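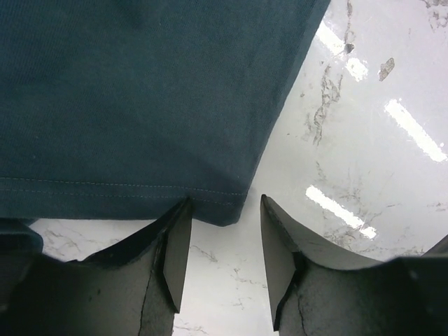

Gifty Aidoo
I'd still wash them cold and hang them up. Mine went in the dryer on low and lost 3 inches of length by the end of summer.

rory_imrie
Low heat is fine if you take them out a bit damp. I've had two Brirklow tees since October and the hems sit flat.

Gifty Aidoo
Two shirts isn't much to go on – and Brirklow preshrinks theirs. Comley doesn't.

Nii Bonsu
Comley tag says tumble dry low. I went by the tag and lost an inch, all of it in the first wash.

rory_imrie
So size up and dry them however you want.

Gifty Aidoo
Then the shoulders hang wrong. No thanks.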